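Kirstead cord notes - README

Hi, and thanks for downloading this! I'm Xiaoqing Fan, and Kirstead is my slightly obsessive collection of notes and photos on cables lying on tables. Charger cords, lamp cords, the long gray ones that come with laptop bricks. I started it for my own use when I was trying to work out a sane way to store the cords in our house, and it grew.

Last updated 2018-07-15. The earlier upload went by Nelstead, and if you still have that one please throw it out, the file names don't match anymore.

What's in the folder

- notes.csv, one row per photo, 1,061 rows right now
- photos/, numbered the same way as the rows
- coiling.txt, my write-up of the ways I've tried to wind up a cord
- sources.txt, which table and which room each batch comes from

Of those rows, 556 are cords just dropped on a table, and 464 are cords after I've had a go at coiling or folding them. The rest are odds and ends (plugs on their own, two cords together, one very sad extension lead) and I haven't decided where they belong. They have "misc" in the group column for now.

The columns

id - matches the photo number.
group - loose, coiled or misc.
color - my word for it, so expect "light gray" and "sort of gray" to mean the same thing. Sorry! I'll fix that one day.
table - light, dark or wood.
ends - how many ends of the cord you can see, 0 to 2. A brick at the end of a cord counts as an end.
shape - free text. I like "S", "U", "loop" and "wander", and wander is by far my favorite.
remark - anything else I felt like saying, often nothing.

How I label the loose ones

I follow the cord with my finger on the screen from one side to the other and write down the bends in the order I meet them. If a cord leaves the table and comes back, I still treat it as one cord unless I'm sure it's two. When I'm not sure I put a question mark in the remark column and move on - there are plenty of those.

Pale cords on pale tables are the hardest rows to fill in. You end up looking for the shading along the side of the cord more than the cord itself, and I turn my screen brightness down a bit for those. Dark table, light cord, I can do a page of them over one cup of tea.

Some of the light gray on light table batch:
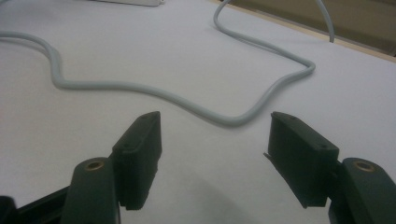
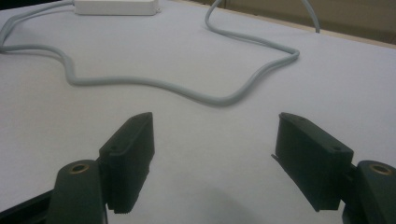
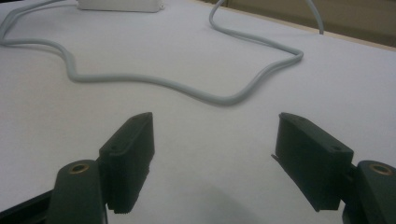 Coiling, the short version

The long version is in coiling.txt, but people keep asking. Go with the bend the cord already has. Let it hang for a minute first if it's been wound tight around its brick, then make loops as wide as your hand and close them with a soft tie. I used the Flirkard ones from the hardware store until I ran out, and now I cut up old shoelaces. Please don't start the first loop right where the cord meets the brick, leave it some slack there. I lost two chargers that way before I learned.

My cords live in a shallow Kütt drawer, one coil per slot, brick at the back. It's not pretty but I can find the right one in the dark.

Known problems

Rows 1 to 300 were labeled before I added the ends column, so it's blank for most of them. I'm filling it in backwards and hope to be through by September. A few coiled photos are in twice under different numbers. If you spot a pair, send me both ids and I'll drop the second one.

Use it for whatever you like. If you make a nicer list of shape words than mine, I'd love to see it - I'm stuck on what to call the one that looks like a dropped noodle.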